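namisstead-grip-compare

README / data card, rev 3
December 2020

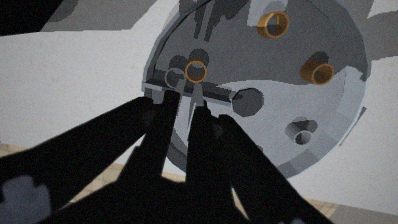 Sim side of the gripper comparison. Wrist camera runs plus joint logs, for two controllers and two sets of fingertips on the same two-finger linkage gripper. Task is ring picking out of a round tray. Everything in this drop is rendered, no real arm footage. Real arm stuff lives on the Plernitz share, ask for access.

Maintainer: Digby Mahuika. Mail first, then open a ticket if I dont answer.

STATUS

Usable. Not finished. Configs frozen for this rev so numbers stay comparable. If you change a config, bump the rev, please, last time we had two different rev 2s going around and I lost an afternoon to it.

WHAT'S IN THE DROP

runs/ one folder per episode, frames plus a log
configs/ controller gains, tip geometry, camera pose, light settings
splits/ train, val and held-out lists, plain text
tools/ replay script, frame dump, the plotting thing
notes/ my notes, messy

2227 episodes total. 115 of those are held out, don't train on them, don't tune on them, don't peek. The held-out list is splits/heldout.txt and the loader skips it unless you pass the flag.

34 episodes are marked bad in the log header (physics blew up, ring launched out of the tray, that kind of thing). Left in on purpose. Filter on status=bad if you don't want them. They are counted in the 2227.

TASK

Pick the orange ring named in the log header, lift it clear of the rim, hold. Gray rings are distractors. Touching a gray one is fine, lifting one is a fail. Orange pieces can be upright or tipped over. Tipped ones are much harder for the narrow tips, see below.

There's a bar across the tray in some layouts. It's an obstacle, fixed, the arm is not supposed to push on it. Contact with the bar is logged as bar_hit and does not end the episode.

CONTROLLERS

Aguiar: position control with a force cutoff on the fingers. Simple. Closes until the cutoff trips, then holds.

Catholm: impedance control, softer, slower to settle. More knobs. Most of the knobs do nothing useful at this scale, I left them at defaults except finger damping.

Same planner above both. Same start pose. Same random seeds, so episode N under Aguiar and episode N under Catholm have the same layout and you can compare one to one.

FINGERTIPS

narrow: thin gray tips, tapered. Good between rings that sit close together. Bad on anything tipped over, the contact patch is tiny and the ring rolls.

pad: wider, flat. Better hold, but it catches on the neighbor ring going in. Also hides more of the target from the wrist camera on the final approach.

Swap is in configs/tips. Mass is matched between the two so the gains don't need a retune. I checked this for Aguiar, less carefully for Catholm.

WHAT WE SAW SO FAR

Short version, full tables in notes/.

Upright rings, open space: no real difference between controllers. Either tip works.

Upright rings, crowded: narrow wins. Pad tips knock the neighbor before they get around the target. Catholm handles the bump better, Aguiar sometimes trips the cutoff on the wrong ring and thinks it has a grasp. That's the false grasp column in the tables.

Tipped rings: pad wins. Narrow plus Aguiar is the worst combo in the whole set. Narrow plus Catholm is a bit less bad.

Near the bar: all four combos get worse. Mostly a planner problem I think, it takes the same approach angle no matter what.

Don't quote these outside the group yet. Real arm check is not done.

CAMERA

One camera, on the wrist, looking out past the fingers. Fixed pose for the whole rev. Linkages take up a lot of the view and they come out as near black with the current material, very little shading on them. If your segmentation uses texture it will hate this. Ours did.

Render noise is left on. A denoised pass exists but it smeared the thin ring rims so I pulled it.

LIGHT

Hard shadows in the tray. Arm and gripper cast on the floor of it, so you get dark shapes that look like parts and arent. The early detector picked up shadows as rings a lot. Worth plotting your detections over a few frames before you trust any score.

Light direction is in each log header. Only a small set of directions, see configs/light. Soft light version planned.

LOG FORMAT

Text, one line per step. Columns: step, joint positions, finger opening, finger force left, finger force right, contact flags, status. Header lines start with #. Units are SI except finger opening, thats in mm, sorry, too late to change it without breaking the replay tool.

Frame names match step numbers. Not every step has a frame.

KNOWN PROBLEMS

- tray is faceted, not a true circle. Collision mesh matches the facets. Rings can lodge in a corner between two of them.
- force left and force right are swaped in runs made before the rev 3 loader. Loader fixes it on read. If you parse the logs yourself, check loader_ver in the header and swap by hand.
- replay script drops the last step. Harmless unless you are measuring hold time, in which case read the log directly.
- Catholm logs have a settle period at the start where the finger force is garbage. Skip it.

GETTING STARTED

Unpack, run tools/check first. It compares file lists and stops at the first missing one. Then tools/replay with an episode number. If the window opens and stays gray, your driver is too old, use the frame dump instead.

USE

Internal, Namisstead and Plernitz people. Fine to use for your own gripper tests. Cite the rev number in anything you write up.

TODO

soft light
second camera pose
retune planner near the bar
real arm check, both tips
rename finger opening column (maybe never)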